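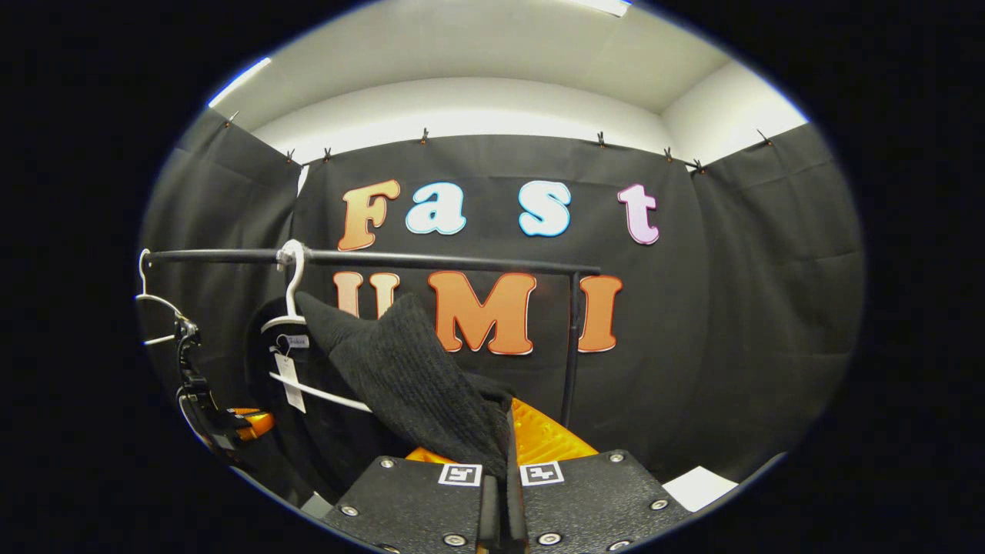

4. Hanging the curtain track and panels

Read this section through before you open the hardware bag. The steps apply to the Steder straight track and the Steder corner track. If you have the Van Rooij ceiling rail from an older kit, use the sheet that came with it for steps 1 to 5 and then come back here at step 6.

What you need

Drill and 6 mm bit
Pencil and tape measure
Spirit level
Phillips screwdriver
Stepladder
Steamer or iron (step 11)

CAUTION: Check for cables and pipes before drilling. Turn off the power to any ceiling light within 200 mm of the track line.

Fitting the track

1. Measure the width of the area to be covered. One straight track covers up to 2000 mm. For widths up to 4000 mm, join two tracks with the connector in bag B.

2. Mark the track line on the ceiling or wall. Keep it at least 60 mm out from the wall so the fabric can move without rubbing.

3. Mark the bracket positions. The first and last brackets go 100 mm in from each end of the track. Space the rest evenly, with no gap wider than 500 mm. If two tracks are joined, put a bracket on each side of the joint.

4. Drill the holes and push in the plugs. The plugs supplied are for concrete and brick. For plasterboard, use hollow-wall anchors (not supplied).

5. Screw the brackets on and snap the track into them. You should hear a click at each bracket. Pull down gently on the track to check.

Note: A ceiling that looks flat often isn't. If the level shows a dip, place the thin washers from bag C behind the bracket at the low end of the track.

Hanging the panels

6. Slide the runners into the open end of the track. Allow one runner for every hook on the panel, plus two spares. Fit the end stop and tighten its screw by hand.

7. Lay the panel face down on a clean floor. Push the hooks into the header tape, starting from the outer edge.

8. Hang the panel from the middle hook first, then work out toward both ends. Two people make this easier with the heavy lined fabric.

CAUTION: Do not hang more than one lined panel per 930 mm of track. The brackets will hold, but the runners will bind and wear out early.

9. For a corner track, hang the side panels last. Overlap them behind the center panel by one hook so that light does not come through at the corner.

10. Check the drop. The hem should clear the floor by 10 mm. To raise or lower the panel, move all the hooks to the next row of pockets.

11. Remove fold lines with a steamer held 150 mm from the cloth. If you use an iron, set it to low and work on the back. Do not iron the header tape.

If something is not right

Panel will not slide: look for a twisted runner, then check that the connector screws are not sticking up inside the track.

Hem is uneven: check the track again with the level before moving any hooks. New fabric can drop a little in the first week, so wait before you alter the hem.

Track comes away at one end: the bracket is turned the wrong way. The lip must face the room.

Spare runners, hooks and end stops are sold in packs by Fukach dealers. Quote the code printed on the inside of the end stop. For help with corner tracks, write to Rosalía Campos at the Jakville service desk and include your room measurements.

Continue to section 5, Fitting the pull cord.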